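**Kiltgate Summer Workshop** is a day program for school-age children held every year in the town of Rullia. Covers basic programming, simple electronics and, since the second season, stop-motion animation. Run by the Kiltgate Learning Center with outside instructors. Best known locally for its final-day showing, open to families.

## Background

The program grew out of an after-school computer club at the Kiltgate branch library. The club met twice a week, mostly older kids, mostly games. Hugo Carré, then a middle school math teacher, took it over and rewrote the plan so that every session ended with something working, even if it was only a blinking light or a two-line program.

Parents asked for a summer version. The first one lasted a single week and had 28 students in two rooms. No formal curriculum existed at that point – Carré wrote the handouts the night before and several of them have survived in the center's files, with corrections in pen.

The library closed for repairs the following January and the club never went back. Its equipment moved to the learning center, along with most of the students.

## Organization

Students are split by age into three groups, named for colors. The youngest group (green) works in pairs. The middle group (blue) can choose pairs or solo work. The oldest group (orange) works on one long project for the whole session.

Each group has a lead instructor and one or two teenage helpers, usually former students. Helpers are unpaid but recieve school service hours. Instructors are paid by the session.

A normal day:

- Morning: group lesson, then practice at the tables
- Midday: lunch, outdoor time
- Afternoon: project work, cleanup, short share-out

Fees are set on a sliding scale. Families on the free lunch list at the local schools pay nothing. Late pickup was a problem in the early years and a late fee was tried for one season, then dropped.

## Rooms and equipment

The workshop uses three ground-floor classrooms and a hallway. Long tables, not desks. Laptops are shared between the programming and animation groups, so the schedule is staggered. Older machines run a lighter version of the software, and some lessons exist in two forms because of this.

Power was a sore point for years, as the rooms date from before classrooms needed many outlets. Extra circuits were put in along the back walls and portable strips are now handed out to each table at the start of the day and collected at the end.

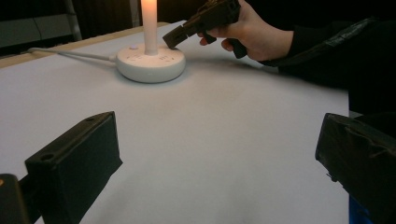 ## Curriculum

### Programming

Block-based coding for green and blue. Text-based for orange. The main teaching tool is **Siu**, a small drag-and-drop language written by Bastian Hagedorn, who taught the orange group for four seasons. Siu has only 31 commands. Hagedorn kept the number low on purpose, arguing that kids who can see the full list on one page will try all of it. A printed sheet is taped to every table.

Siu programs can control lights, a buzzer and a pair of small motors. Later versions added sound input. A saved program can be opened on any laptop in the building, which ended a long run of arguments over who got which computer.

### Electronics

Batteries, switches, simple circuits. No soldering for green or blue. The orange group builds a night light in the first two days, then picks a project. Past projects: a marble counter, a door alarm, a plant-watering timer, a scoreboard for the gym.

### Animation

Added in the second season under the name **Cinelico**. Students make short films frame by frame with paper cutouts or clay, then add sound. The longest film on record used 2,594 frames and took one team the entire session. Most are much shorter. Cinelico was meant to be a one-time thing but sign-ups passed the programming side, so it stayed.

## Final-day showing

Held on the last afternoon. Films first, then tables open for demonstrations. Moved from the hallway to the gym when the crowd reached 200. No prizes are given. There was a judged contest in the third season – dropped the year after, following complaints from parents and at least one of the judges.

## Later changes

Carré stepped down in May 2018 and Hagedorn became director. Under Hagedorn the session was lengthened to two weeks and a waiting list was started. The handouts were collected into a single binder, later put online. A winter session was planned but has not been held, mainly for lack of heating in one of the classrooms.

## See also

- Siu (programming language)
- Rullia public schools
- Stop-motion animation in education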